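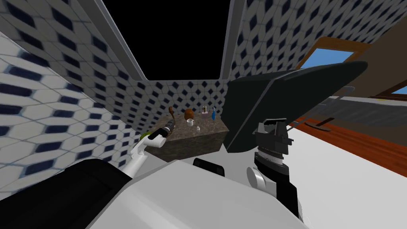

Stenatgate - the harbor-building game I keep coming back to

I've sold a lot of strategy games through this little shop, and Stenatgate is the one I end up talking people's ears off about. You start with a muddy bit of riverbank, a handful of settlers and a barge full of salt, and you try to turn it into a trading port before the river freezes. It's a slow game (my first port took me 30 hours and then burned down), but I love it to bits!

What you get

The main campaign has 9 chapters, and they're set up and down the river Haruna, from the fishing villages at the mouth to the mining town of Umudthorpe way up in the hills. Umudthorpe is where most people get stuck. There's no farmland, so every loaf of bread has to come in by boat, and if you forget to dredge the channel the boats just sit there while your miners pack up and leave. Build the second dock early - trust me on that one.

Outside the campaign there's a sandbox mode with 258 buildings to unlock. Some of them are only slightly different sheds, I'll admit, but the big stuff like the customs house and the rope works is great fun to plan a whole district around.
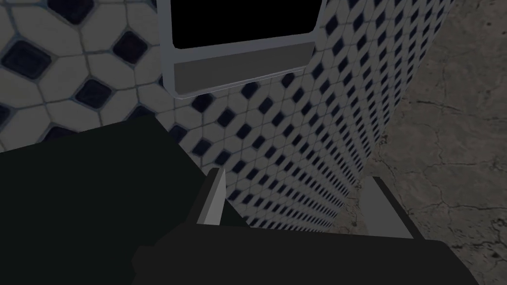

Before you order

The box comes with the disc, a fold-out river map and a printed manual, and I'd read the chapter on tolls before you play. You can have 3 save slots per port, and the game autosaves over the first one, so keep anything precious in the other two.

There's no multiplayer. I get asked that a lot! The April patch fixed the bug where barges got stuck under the stone bridge, and every copy I ship now already has it on the disc. Older copies need the download from the support page.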